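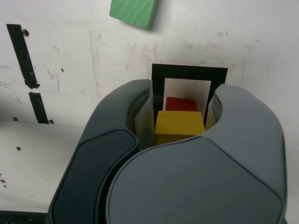 Progress report, second period
Prepared by Tekle Alemneh, software lead, Kikex
For: Vergara program office, attention Natnael Wubshet

Dear Natnael,

I send you the report for the period which ended in July. As you asked after the first report, I kept it short and put the open problems before the plans. The budget table goes to you separately.

Summary

The work in this period was on three parts of the software: finding the marker and the blocks in the images, planning the grasp, and the tool which records and replays the runs. The first and the third are ready for use by the Redgate team. The grasp planner is usable, but it still fails too often when two blocks are close together, and I do not want to call it finished.

Perception

The black square marker is now detected from both views, the one near the gripper and the one which looks over the table. In the near view the fingers often hide a part of the marker. The old detector needed all four corners and gave no answer in this case. The new one accepts a partial outline and also reports how sure it is, so the planner can decide to wait for a better image.

The colors were more difficult than we expected. The surface has stains, old scratches and screw holes, and the first version of the color filter sometimes took a reddish stain for a part of the red block. We labeled 901 images by hand and adjusted the filter with them. The mistakes with stains are now rare. Mistakes from the shadow of the arm still happen, mostly with the green block.

Grasp planning

We made 337 recorded grasp attempts with the new planner. When the block stands alone, the result is good and I am satisfied with it. When a second block is directly behind the first, the planner knows only the part which is visible and guesses the rest. The guess is often too small, and then the fingers are sent too close to the second block.

We tried two solutions. The first was to push the blocks apart before the grasp. It was slow and I stopped this work. The second is to keep the positions from the table view in memory and use them while the near view is blocked. This one I want to continue. It needs better agreement between the clocks of the two cameras, and at present the difference is some 62 milliseconds, which is too much when the gripper is moving. 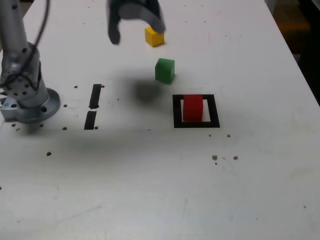

Tooling

The recorder is now built on the Fastiler format, so each run is one file with both views, the joint positions and the planner's decisions. A replay can be started from any point in the run. Redgate has received 72 of these files and can open them without our help. The written guide still lacks the chapter on calibration.

Plans for the next period

First we will repair the clock problem, then repeat the grasp attempts with close blocks under the same settings as before. The calibration chapter will be written in parallel. I ask for your agreement to move the work on stacking to the period after, as it depends on the planner.

Please send me your comments on this last point before we fix the schedule with Redgate.

With kind regards,
Tekle Alemneh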